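August 20, 2024 -- Fultport workshop, arm build

Raili wants to call the Lemora arm finished. I don't. It homes, it reaches the far end of the bench, and it comes back to nearly the same spot, and "nearly" is where I get off. She ran 100 cycles before lunch and logged 6 where the gripper stopped short. Her view is that this is bedding in. Mine is that plastic gears don't bed in, they wear.

Swapped the shoulder belt for the Sundaram one anyway. No change I'd swear to. 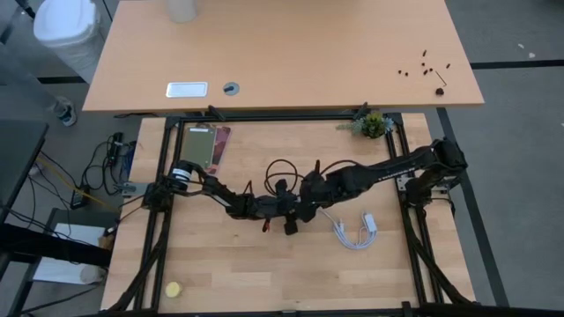
Cable routing is the bit I trust least. Aparecida says the loop is needed for the wrist to turn fully, and I accept we need slack, but the brown and black leads arch up over the arm in a tangle and I can't see how that survives 2,605 moves, never mind a winter of them. My guess is the short stops are a lead tugging and the gears are getting the blame. Cheap to test: tie the loop back, limit the wrist, run the same 100. The black screws, the nut and the hex key are on the upper desk, on the right side. Please leave them there until I've checked them against the Plada drawing.

Raili's torque figures: 52 on the shoulder, same as in March. Units not written down, again. I'm not using them.

To do
Tie back leads, rerun
Check clamp on the frame post, felt soft to me
Ask Aparecida which firmware is on the wrist motor -- she said "the new one"

Not touching the gripper jaws till the rerun is in.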